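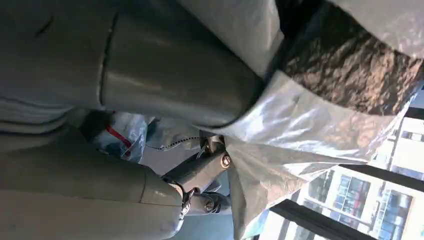 Bidach Supply Room wrote:

> We have read the revised packing guidance and have one objection to it. The guidance asks us to stop using thin white plastic bags for anything that leaves the building. In our view this goes too far. The bags weigh nothing, they fold into a drawer, and they keep small things together better than the paper sacks do. We had four paper sacks split at the bottom in January, two of them on the stairs.
>
> We accept that the bags are noisy and that they slide about on a shelf. We also accept that a tied bag gives no idea of its contents. We would ask, however, that the rule be limited to items going into long storage, and that each supply room be allowed to decide for itself in the case of items going out on the same day.
>
> We would also like to know what we are supposed to do with the bags already in the cupboard. There are a great many.

To all supply rooms and front desks:

The Household Goods Office thanks the Bidach Supply Room for its message and is replying to the full list, as two other sites have raised similar points by telephone.

The office has reviewed the guidance and agrees that the wording in section 4 was broader than intended. The following now applies at Bidach, Nullska and the Varghese Street building. A corrected copy of the guidance will be placed in the shared folder at the end of the month, and printed copies should be discarded at that time.

1. Same-day items

Thin plastic bags may continue to be used for goods that are handed over on the day they are packed. Suitable goods include towels, bed linen, clothing, cloth toys and unopened dry groceries. Bags should be filled to no more than two-thirds, so that the handles can be brought together without stretching. Heavy goods, in particular canned food and books, are to go into boxes.

Handles should be crossed once and left loose. A hard knot usually has to be cut, and the bag is then of no further use to the household receiving it.

2. Long storage

Plastic bags are not to be used for items going to the Zaneck store. This part of the guidance is unchanged. Last year 323 bundles were returned from the store for repacking, and most of them were textiles that had been tied up in plastic while still slightly damp. Several had to be thrown away. Textiles for the store should be aired overnight, folded, and placed in a lidded box with a sheet of plain paper at the top and bottom.

Pillows and comforters are a separate matter. They do not fit the standard box, and the office is aware that staff have been using large bags for them. Until the new cotton covers arrive, this may continue, provided that the neck of the bag is left open.

3. Cords and ties

The original guidance did not mention cords, and practice differs from site to site. Cord may be used to hold rolled items such as rugs, blankets and window blinds. It should not be used to close a plastic bag. Thin cord cuts into the material as soon as the bag is lifted, and the tear is often noticed only when something has dropped out.

Where cord is used, please tie it in a bow that can be undone by hand. Short ends should be kept in the tin at the packing table and used for labels. Decorative or patterned cord that arrives with a donation belongs with the donation - it may be the drawstring or tie for a particular item, and should be put back with that item before packing. A number of curtains went out last fall without their tiebacks for this reason.

4. Labels

Every bag or bundle must carry a label, including those leaving on the same day. The label should give the type of item, the size where this matters, and the initials of the site. Labels are to be tied to a handle and kept clear of the body of the bag. Adhesive labels do not hold on crinkled plastic and should be kept for boxes.

The practice of writing directly on the bag with a marker should stop. The ink rubs off on light fabrics, and the Nullska desk has had two complaints about marked pillowcases.

5. Paper sacks

The office has looked into the split sacks reported by Bidach. The sacks in question came from an older delivery of single-layer stock. The current sacks are double-layered and are sold in packs of 40. Any site that still holds single-layer sacks may use them to line shelves or to separate layers in a box, and should not use them for carrying. Replacement packs can be requested in the usual way, on the green form.

Sacks should be carried from underneath. We ask desk staff to mention this when handing them over, particularly where the person has stairs to manage.

6. Existing stock of plastic bags

Bags now held in cupboards may be used up under section 1. No further bags are to be purchased. Before use, each bag should be shaken open over the table and checked for holes, receipts and other small items left inside. Bags that are sticky, torn or marked with a store account number should be set aside for the film collection bin at Varghese Street.

For storage, please press the bags flat and fold them lengthwise. Stuffing one bag with others takes up more room than expected, and the cupboard at Nullska can no longer be closed. The flat cardboard trays sent out with the linen boxes will each take over 32 folded bags and fit on the lower shelf at all three sites.

7. Packing tables

The office takes this opportunity to repeat its request that open bags not be left on packing tables at closing time. Items placed in an open bag have on several occasions been taken for trash by the cleaning crew. A bag that cannot be finished should be labeled "in progress" and moved to the shelf.

Scissors, tape and the cord tin are to be returned to the drawer. The scissors at Bidach are missing again, and a second pair has been ordered.

Comments on the corrected guidance may be sent to this list until noon on the last working day of the month. Messages concerning a single delivery or household should go to the office address and not to the list, as they often contain private details.

Household Goods Office
Varghese Street building

Contact the list office | Copyright Household Goods Office, all rights reserved | Back to top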